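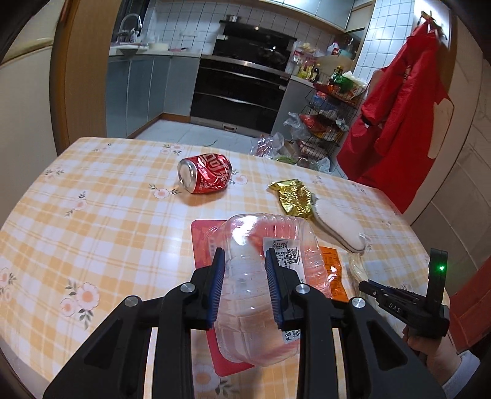 Food packaging and other items on a kitchen table, one of the domestic settings covered by the Wimetti tidying study.

2021-06-24

By Oratile Botha

Clearing a cluttered kitchen table remains beyond the reach of unattended machines in most homes, according to a study released on Thursday by Wimetti, a testing firm that assesses household automation for appliance makers.

The firm compared 3 control systems on a single chore: take everything off a table, put rubbish in one bin, put things worth keeping in another, and leave the cloth where it was. The systems were supplied by Trulto, Mansilla and Flirell. Each was given 40 attempts, with the objects rearranged between attempts and no help from staff once the arm had started moving.

The best of them, from Mansilla, finished the whole job without a fault on 18 of its attempts. Trulto and Flirell came in lower. Wimetti has not published their separate scores, under the terms on which the two companies took part, but said both had completed the task more than once.

A fault was defined as an object dropped outside the bins, an object placed in the wrong bin, an object left on the table, or any movement of the cloth large enough to shift something else. Time was recorded but did not count towards the result.

Thin packaging caused the most trouble. Crisp packets, foil wrappers and clear bags change shape as soon as a finger touches them, and a grip that was correct when it was planned may be holding nothing by the time the jaws close. Rigid trays slid away when pushed from one side. Flat sheets of card were seldom picked up at the first try, as there was no edge standing clear of the table for a finger to get under.
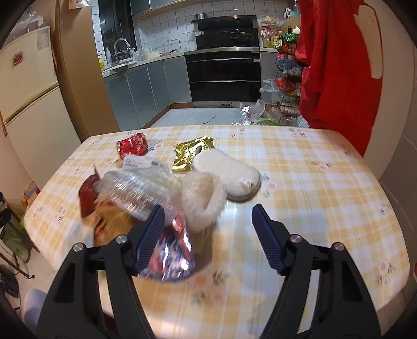
Soft goods gave a different sort of error. Slippers and insoles were nearly always lifted, their pile giving the finger pads plenty to hold, but they were then sorted wrongly. Two of the systems treated a single insole as packaging. The report puts this down to training material in which footwear is mostly found on floors and mostly in pairs, and says the same weakness is likely to show up with gloves, tea towels and anything else that turns up away from its usual room.

Patterned tablecloths were included on purpose. Earlier trials by the firm had used plain grey worktops, and suppliers' published results are often obtained on similar surfaces. Printed flowers and checks were mistaken for objects on occasion, with the arm descending on bare cloth and closing on a fold of it. When this happened the attempt was usually lost, since the cloth moved and the stored positions of the other items were no longer right. None of the systems looked at the table again before making its next grasp unless the previous one had been recorded as a failure.

Clear plastic was a further difficulty. Light reflecting from a tray or bag gave poor depth readings, and the planned height of the grasp was sometimes too low. Wimetti said force limits on the wrist stopped the arm in each case and no damage to the tables was found.

The firm also asked how far the results would carry over to shop work, where some of the same companies hope to sell first. Its answer was cautious. Shelf stock is upright, undamaged and known in advance from the product list, and all the systems did much better on a short side test with unopened packets in rows. Returned goods and the contents of a staff room table were closer to the household case, and the scores fell accordingly.

Mansilla said in a written reply that it accepted the figures. It intends to add a second look at the table after every grasp, which it expects will lengthen the job but reduce the number of objects left behind. Flirell said its entry was an older release and that a revised version was being prepared. Trulto did not respond to questions before publication.

Wimetti does not recommend that any of the systems be left to work alone in an occupied kitchen. It suggests that makers consider a shared arrangement in the meantime, in which the machine deals with cans, bottles and boxes and stops when it reaches an item it cannot classify. On the recorded attempts, the report says, that rule would have removed most of the sorting faults while leaving part of the table for a person to finish.

Opened food was left out of the study, as were glass, knives and liquids. The firm said these would need separate safety rules and a different bin layout.

A second round is planned for July, using the same scoring and a larger set of objects. It will add a lidded bin, which has to be opened before each item goes in, and a sink area with wet surfaces. Companies wishing to enter must supply a fixed software version before the first attempt and may not alter it until the last one has been scored.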